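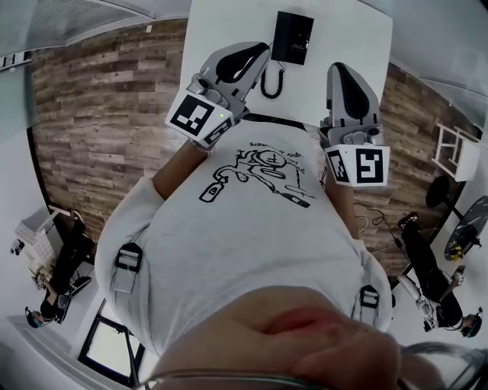

Page last changed: April

Questions about our T-shirt printing

Which shirts can I choose?
We keep two models. Inga is the short-sleeved one and Rutmont has long sleeves. Both come in light gray, white and dark green.

Can you print a drawing I made by hand?
Yes, gladly. Black line drawings are the easiest for us, also with handwritten words next to them. Please draw with a dark pen on white paper and scan it at 800 dpi. Pencil is too weak and the thin lines get lost.

How big can the print be?
Across the chest we print up to 12 inches wide. For children's sizes we make it smaller, and we send you a preview before we start.

Is there a minimum order?
No, you can order one shirt. From 50 shirts with the same drawing the price goes down – please write to us for an offer.

How do I wash it?
Inside out, in cold water. Do not iron on the print. Straps of a backpack or a harness rub on the shoulders, so if you wear them every day, ask us to keep the drawing in the middle of the chest.

How long does it take?
Usually about nine working days after you accept the preview. In the weeks before the summer festivals it can be longer.

Can I see old designs?
The Nedance archive has 394 drawings. You may order most of them again, but a few belong to bands and clubs and we must ask them first.

Who answers my messages?
Anselmo Zapata at Flusalwood reads all of them. He answers in English or Spanish, mostly before 5 p.m.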